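冷凍ごはん問題、だいぶ片付いてきました

前回の記事で「ごはんの冷凍、みんなどうしてるの?」と書いたら思った以上にコメントをもらってしまって、返信が追いついてません。すみません、ちゃんと全部読んでます!

というわけで続きです。

うちは二人暮らしなんですが、炊くときはいつも炊飯器の限界まで炊きます。毎日炊くのが面倒だから。で、余ったぶんをラップで包んで冷凍庫に放り込む、という生活をかれこれ学生のころから続けてました。

問題は冷凍庫の中です。ラップごはんって、なんであんなに場所を取るんでしょう。平たくしたつもりでも真ん中がぽこっと盛り上がって、重ねると滑って、奥のほうから化石みたいなやつが出てくる。しかも化石に限って大きい。一人前なのか二人前なのか、包んだ本人にもわからない……。

それで2月に入ってから、重い腰を上げて専用の保存容器を買いました。駅の反対側にあるDindicoという雑貨屋さん(前にふきんの回で書いたお店です)で、6個セット。フタつきで、底がちょっとでこぼこしてるタイプ。ラップでいいじゃん派だったわたしとしてはけっこうな決断だったんですけど、レジで4,000円を超えたのは容器のせいじゃなくて、ついでにお茶碗を買ったからです。お茶碗はすごくいいです。青い線が一本だけ入ってて、ちょっと深め。その話はまた今度。

容器にしてから変わったこと。

まず、炊いたらすぐ詰めるようになりました。これがいちばん大きいかも。ラップのころは「少し冷めてから」と思ってるうちにドラマを一話見ちゃって、表面がかぴかぴになってから包んでたんですよね。そりゃおいしくないわけだ。いまは炊き上がったらほぐして、湯気が出てるうちにふわっと入れてフタをして、粗熱が取れたら冷凍庫へ。ぎゅうぎゅうに押し込まないのがコツです。母は昔から「ごはんは押すな」と言ってたんですが、おにぎりの話だと思ってました。

それから、量が決まる! すりきりじゃなくて八分目くらいで、わたしにはちょうど一食ぶん。カレーの日はちょっと足りないけど、そこは納得して食べてます(うそです、もう一個あける日もあります)。

コメントで多かった「日付は書いてますか?」という質問ですが、最初は几帳面にマスキングテープを貼ってました。でも洗うときにはがすのを忘れて、ふやけたテープが排水口に詰まるという事件が起きまして、やめました。いまは新しいのを左に入れて右から食べる、それだけ。回転が早いからこれで十分です。日付を書いていたころより、化石はむしろ減りました。

炊き込みごはんも試しましたよ。きのこはいい感じ。ごぼうもいい。こんにゃくは、うーん、あれはだめですね。輪ゴムみたいになりました。油揚げはどうかなと思ってたら、料理好きのKenna Crichtonさんから「小さめに刻めば大丈夫」とコメントをいただいたので、今度の日曜にやってみます。Kennaさん、いつもありがとうございます。きんぴらの件も助かりました。

あと、同じ職場のKarthik Uddinさんに冷凍ごはんの話をしたら、長粒米を冷凍するときは炊いたあとバットに広げて蒸気を飛ばすんだと教わりました。ぱらっと仕上がるそうです。うちにはバットがないので大皿でやってみたら、半分くらい大皿にくっつきました。くっついたぶんはその場で食べたので結果的にはおいしかったんですけど、油をちょっと塗ればよかったのかな。誰かわかる人いたら教えてください。

温め方はそんなに凝ってません。フタを少しずらして、まず様子見で短めにチン。一回出してお箸でほぐして、もう一回。途中でほぐすと、真ん中だけ冷たくて端っこだけ熱々、みたいなことがなくなります。面倒なときはほぐさずに一気にやりますが、そういう日のごはんはやっぱりそういう味がします。

ちなみにラップを完全にやめたわけじゃないです。おにぎりにして持っていく日はラップのほうが断然楽だし、2合炊いて中途半端に余ったぶんもラップで包んでます。容器が全部ふさがってる日もあるし。あと2、3個買い足すかどうか、いま真剣に悩み中。でも冷凍庫にはアイスの場所も必要なんですよね……。

次はパンの冷凍について書こうかなと思ってます。食パンを一枚ずつ包む派の人、袋ごといっちゃう派の人、ぜひコメントください。わたしは袋ごと派で、毎朝くっついた二枚をバターナイフではがしてます。
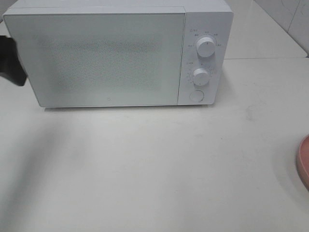
つまみ式の白い電子レンジ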